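From: Barış Bozkurt
To: eswood-tile list
Subject: Re: Grout haze on white floor tile, and sealing
Time: 7:40 pm

On an earlier message, a list member wrote:

> We finished a white ceramic floor in our back room in September. Grey
> grout, sanded, nothing fancy. It looked fine the evening we finished
> and the next morning there was a dull film over the whole floor. I
> have mopped it with plain water more times than I want to admit. It
> looks good wet and then the film comes back when it dries.
>
> Two questions. Is this haze or is it something in the tile? And do I
> have to get it off before I seal the grout? The man at the Cotaso
> counter told me to seal first and worry about it later, which sounded
> wrong to me.
>
> Also, a few of the joints came out lighter than the rest. Same bag,
> same day.

It is haze. If the film disappears when the floor is wet and returns when it dries, you are looking at a thin layer of cement left over from the wash. A fault in the glaze would still be there when the floor was wet, or at least you would see it in one tile and not in its neighbor.

Take it off before you seal. Sealer that goes down over haze holds the haze in place, and then you need a stripper to get the sealer off before you can start on the film. I did this once in a hallway and it cost me two evenings on my knees.

What I would do, in this order:

Start with a dry towel. Old terry cloth is best. Buff one tile hard for a minute. If the film comes off, do the whole floor that way and stop there. This works more often than people expect in the first few days. After that it gets less likely, and from September until now is a long time, so I would not count on it.

Next try white vinegar in warm water, a cup to the gallon. Wet the grout with plain water first so it does not drink up the acid. Mop a small area, leave it a couple of minutes, scrub with a white nylon pad, and rinse twice. Change the rinse water often. Most of the trouble I see is from people rinsing with a bucket that is already full of cement. Don't do any of this on marble or limestone. You said ceramic, so you are all right.

If vinegar does nothing, use a proper haze remover. It is usually sulfamic acid. Read the label, wear gloves, open a window, and try it in a closet or behind a door first. Grey grout can lighten where acid sits on it. Don't use muriatic acid indoors. Somebody always suggests it and I don't think it belongs in a house.

Then let the floor dry out. I give it 2 full days with the door open before sealing, longer in damp weather. The sealer I have been using is the water-based one from Stelus. I put it on with a small foam brush along the joints, wait 15 minutes, and wipe whatever is still on the tile with a dry cloth. Don't let it dry on the glaze or you will have a new film to complain about. A second coat is worth the trouble near a door or a sink. To test it, put a few drops of water on a joint. If they sit up, you are done. If the joint goes dark, do it again.

As for the light joints, that is nearly always water. Either the second batch was mixed thinner than the first, or one part of the floor was washed with a wetter sponge. Extra water carries the lime to the surface and it dries pale. Sometimes the acid wash evens it out by itself, so do the haze first and then look again. If it still bothers you, a grout colorant will fix it. That goes on like paint, with a toothbrush, and it also works as a sealer, so don't seal the joints first if you think you may end up using it.

I would stay with grey in any case. I know some people on this list like white grout with white tile. It looks very good for one winter. Grey shows the layout more, so a crooked joint is easier to see, but it hides ordinary dirt and you can patch it later without the patch standing out. When I can choose I go for a middle grey on white tile – light greys tend to dry lighter than the chart, and the dark ones show every bit of haze and soap. 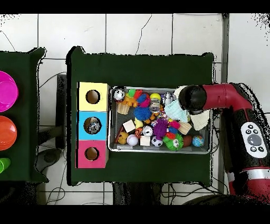

White tile, grey grout lines, under the green tables.

On the question from last month about joint width, I use the 3/16 spacers on most floor tile. Pressed tile varies a little from box to box and a wider joint gives you somewhere to lose the difference. If you want a thin joint, buy rectified tile and be ready to spend more time on the floor underneath. Check it with a long straightedge and fill the low spots before anything else. Thin joints on a wavy floor give you raised edges, and you will feel every one of them in socks.

One more thing for whoever asked about the Iyer sponges. I bought a pack and they are fine, a bit stiff until they have been soaked. Rounded corners, which matters, as a square corner will dig a line out of the joint. Wring them until nothing drips. One pass on the diagonal per side of the sponge, then rinse it. If you do that part carefully, there is very little haze to deal with the next morning.

Send a note to the list after you try the vinegar. If you go on to the haze remover, tell us which one and what it did to the grey.

Barış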